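Home Tickets Knowledge base My school

Ticket 873: Parent orientation course, part 2 does not open for invited families
Product: Favum course library
Opened by: Nesia learning center
Status: Solved

Good morning. We are a small democratic school and we use Favum for our orientation course for new parents. The course has two parts. Part 1 is the talk on how the school meeting works, and part 2 is the talk on mixed ages and learning without grades. All families received the same invitation in January.

The problem is with part 2. A parent opens part 1 and sees it until the end. Then the button "Continue" comes, the parent clicks, and the page says "You are not enrolled in this item." For our staff accounts everything opens normally, so we did not notice it until the parents began to write to us.

What I have tried already:
- I removed one family from the group and invited them again. Same message.
- I opened the course in a private window with a test parent account. Same message.
- I changed part 2 from "after completion" to "always open". The message disappeared, but then the handout was missing. 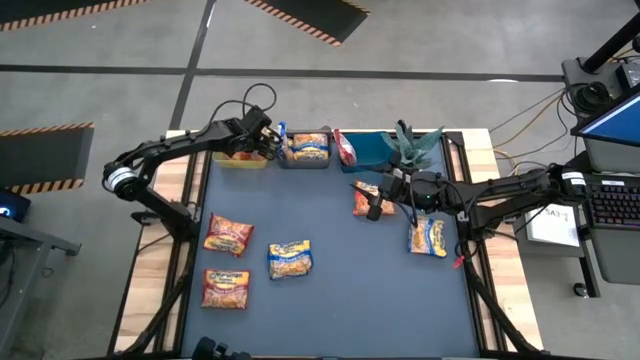 Favum support wrote at 10:40 that the enrollment list looked correct on their side, and asked if part 2 had been copied from another course. They also wanted to know the size limit we had set for the handout text.

Yes, it was copied. Last year we had the talk in a course shared with the Melnyk school, and I used "Duplicate item" to bring it to ours. The handout limit is 2000 characters. I did not know that this setting had any connection with the handout, I thought it was for the comments of parents.

Update, afternoon. I opened the item settings as support told me. Under "Access group" there was still the old group from the Melnyk course. Our parents are not in this group, but our staff are, and this explains the difference. I changed it to "Nesia new parents" and saved.
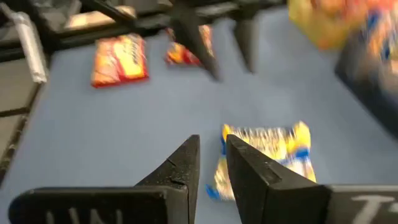
After this, the test parent account could go from part 1 to part 2 without the message. I put the setting back to "after completion", as we want the families to hear the school meeting talk first. It still works.

For the handout I raised the limit to 3000 and saved the item again. Now the text appears under the talk, also with the reading list. Before, the system did not show a shorter text, it showed nothing, and there was no warning. I would kindly ask you to add a warning there.

One thing stays open. In the Fellus calendar plugin the second evening still has the old link. I will correct it by hand and write a new ticket if it comes back. You can close this one.

Related tickets
Duplicated item keeps the old access group
Parent cannot print the certificate of attendance
Fellus plugin shows the wrong evening
How to share a course between two schools

Contact support | Terms | © Favum | Back to top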